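Javarix Operator Forum > Rules and Good Practice > Domestic Sites
Topic: Draft rule 143, clearing surfaces in an occupied room

hisholm_sitedesk
Posted October 7, 2019

The Hisholm site desk invites comment on draft rule 143, which covers two-arm work on tables and low furniture in private homes. The present handbook was written for our training rooms. It assumes that the floor is clear, that the items are known in advance, and that any person present is a member of staff. Domestic sites do not meet those assumptions.

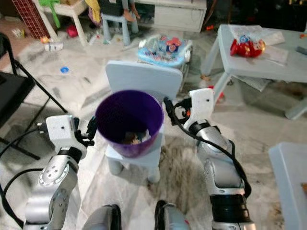
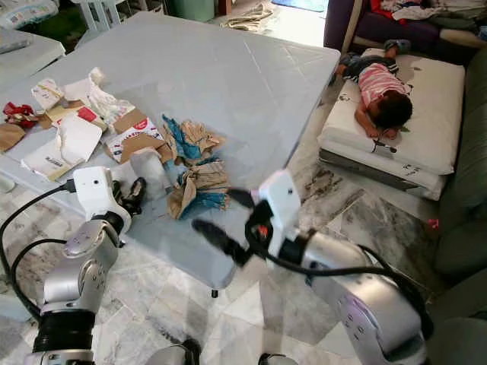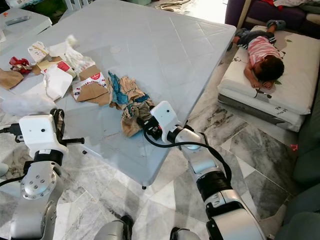

The draft reads as follows.

Before the arms are enabled, the operator shall walk the full reach of both arms and note every person in the room, including any person who is lying down or resting. If a child is in the room, a second adult who is not operating the robot shall be present and shall hold the stop control. Arm speed in an occupied room shall not exceed 200 mm per second. Work shall stop when any person comes within two meters of the base. Torn packaging and paper may be treated as waste only after the household has agreed to it. Containers that receive waste shall stand on the floor or on a surface that does not tip when pressed at the rim.

Comments will be collected for 30 days. Please refer to the sentence you are commenting on.

lotell_ops
Replying to hisholm_sitedesk

Lotell supports the walk-around and the speed limit. We object to the two-meter distance as written. In many living rooms the sofa, the table and the robot are all within that distance of one another, and a household member who sits down on the sofa would stop the session. Operators will respond by ignoring the rule or by asking families to leave their own room. We would prefer a distance measured from the gripper at full extension. The base is the wrong reference point for a machine whose arms do the moving.

talebi_fieldteam
Replying to lotell_ops

We cannot support that change. A distance from the gripper varies during every motion, and the person holding the stop control has no practical means of judging it. A distance from the base can be marked on the floor with tape before work begins. The Talebi field team has marked floors in this way since September and has found it workable in small rooms, provided the base is placed with care. Where two meters cannot be kept, the room is not suitable on that day.

We would add one sentence on sleeping persons. A child who is asleep may get up without warning and walk directly toward the arms. The draft treats a resting person the same as a seated one, and we consider that too weak.

marrowgate
Replying to talebi_fieldteam

I operate on domestic sites and agree with the tape. I do not agree that the room should simply be declared unsuitable. Most of the rooms on my list would fail. A reduced speed with one arm parked would be a reasonable alternative, and the rule should permit it.

Could the site desk also clarify the sentence on waste? Household agreement is easy to obtain for a wrapper. It is less clear for cloth mixed in with paper. I have seen a good scarf go into a bin with the tissue it was lying on.

quill_and_bracket
Replying to marrowgate

A comment on the last sentence of the draft. "Does not tip when pressed at the rim" is a test without a force, and two inspectors will reach different results. Either state a force or require that waste containers stand on the floor. Chairs and stools are convenient for reach, and I understand why people use them, but a light container on a light chair can shift when a gripper touches it.

lotell_ops
Replying to quill_and_bracket

Floor placement puts the rim below the comfortable reach of some arms and brings the wrist cables close to the furniture. We would keep the stable-surface option and state a force.

hisholm_sitedesk
Replying to all

Thank you for the comments received so far. The site desk will proceed as follows.

The distance remains measured from the base, and floor marking will be added as a requirement. The proposal for one parked arm at reduced speed will be drafted as a separate paragraph and posted in this topic – it is not in force until then, and operators should not apply it on their own judgment.

Cloth of any kind will be set aside for the household and will not be placed in a waste container. A sentence on sleeping children will be added; Talebi is asked to submit wording.

The container test remains open. Members who have measured the force at which their containers shift are asked to post the figures, with the type of surface.

talebi_fieldteam
Replying to hisholm_sitedesk

Proposed wording: "Where a child is asleep in the room, the second adult shall remain between the child and the marked area for as long as the arms are enabled." We have no container measurements to offer at present.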